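Handout 4: Artificial Stems, from Sorting to the Vase
Penville Adult Workshops, Floral Basics, Room 301

Read this before Sunday. We will spend the first part of the session on sorting and stem prep and the rest on arranging. Bring hand pruners if you have them, wire cutters (not the same tool, see below), and a towel to work on if you don't like the sound of stems on a hard table.

## 1. What a stem is made of

Most artificial stems sold for home use have three layers. There is a steel wire core, a molded plastic sleeve over the wire, and then the parts that slide or clip onto the sleeve: leaf sprays, side branches, the cup under the bloom, the bloom itself. Cheap stems skip the wire in the side branches. You can tell by bending one. A branch with wire stays where you put it, and a branch without wire springs back.

The leaves are usually printed polyester with a plastic rib glued or molded on the underside. Petals are polyester or a coated foam. Foam petals dent if they are packed tight and the dents don't always come out, so check them before you pay.

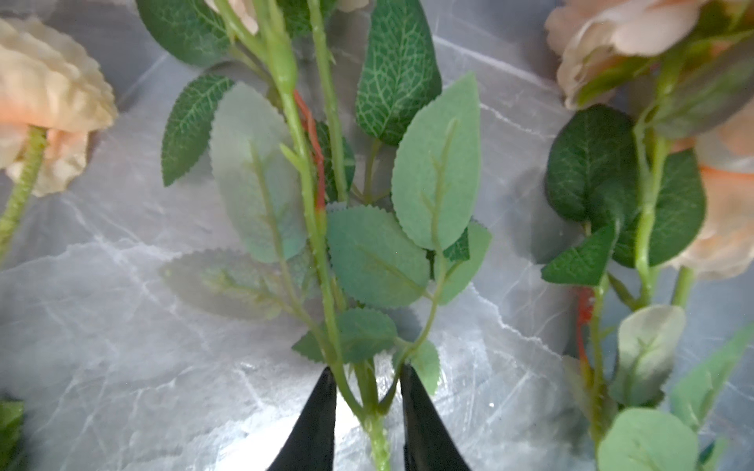
Work on the stem before you think about the bloom. New stems have been folded flat for shipping, and the leaves all lie in one plane until you open them. Start at the bottom and go up, turning each leaf out from the stem and giving it a slight curl with your thumb. On a rose stem, look at the color of both sides as you go. The dark green leaves and the pale sage ones in the photo are a good mix, and with leaves like that you can decide how light the stem looks by choosing which ones come forward. Molded thorns are soft and can stay on. Any tag, strip or tie gets removed now, before the stem goes into an arrangement.

If a leaf spray has slipped down the stem, push it back up to its peg. If the peg is worn, use a small dot of hot glue on the low temperature setting. High temperature glue will melt the sleeve.

## 2. Sorting

Tip everything out and spread it so you can see each head. Then sort in this order:

1. By stem length, long to short.
2. Within each length, by size of bloom.
3. Last, by color.

People want to start with color. Length decides what can go in the container at all, so it comes first. A short stem with the perfect color still won't reach the rim of a tall vase unless you extend it (section 4).

Set aside anything with a frayed petal edge or a bare wire end. Frayed edges can be trimmed with sharp fabric scissors. Bare wire ends get floral tape.

## 3. Choosing the container

The usual rule is that the tallest flower stands one and a half to two times the height of the vase, measured from the table. Use it as a starting point. With artificial stems you can go taller, as the wire holds them up, but a light container will tip. Glass beads or clean gravel in the bottom take care of that.

Clear or tinted glass shows the stems. Decide early whether you mind. Your choices are:

- Leave the stems visible and make them neat: strip the leaves below the rim and keep the stems in a loose spiral.
- Hide them with a band of leaves or ribbon inside the glass.
- Use ribbed or fluted glass, which breaks up the outline so that small faults don't show.

Check the opening as well. A flared rim lets stems fall outward, and one flower alone will lean to the side every time. Two or three more stems will usually prop it.

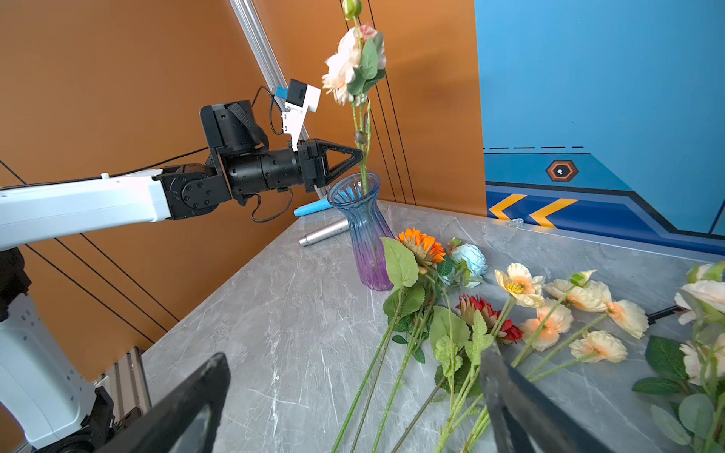 For a leaning stem, bend the bottom inch or two into a shallow hook so that it catches against the inside wall of the vase. Do this with pliers over the edge of the table. Don't bend it against the glass. If you are still fighting it, make a grid over the opening with narrow clear tape, two strips each way, and set the stems through the squares.

## 4. Cutting and extending

Never cut a wired stem with pruners. The wire nicks the blade. Use wire cutters, and squeeze once, firmly, with the loose end pointed down at the towel. Cut less than you think you need. Holding the stem next to the outside of the vase is the easiest way to judge the length.

To extend a stem, lay a piece of heavy floral wire beside it with up to 4 inches of overlap, then wrap the join with tape, stretching the tape as you go so it sticks to itself. Keep the join below the rim.

## 5. Order of placement

Start with the tallest flower, a little behind center. Then the large round heads, at different heights, none of them side by side. Poppies, gerberas and anything else with a flat face should look in slightly different directions. Spiky or dark heads go lower down, where they give weight. Small filler and spare leaves last. Turn the vase a quarter turn after every few stems, even if it will stand against a wall.

## 6. Supplies

The class kit comes from Skarska and is on the shelf marked 13. Each kit has tape, wire, cutters and a glue gun. The long stems are from the Sisay box, and the mixed heads are from Dustley. Please return stems to the box they came from.

Doors open at 7:30 for anyone who wants to finish last session's wreath. Glue guns are off and unplugged before we sweep.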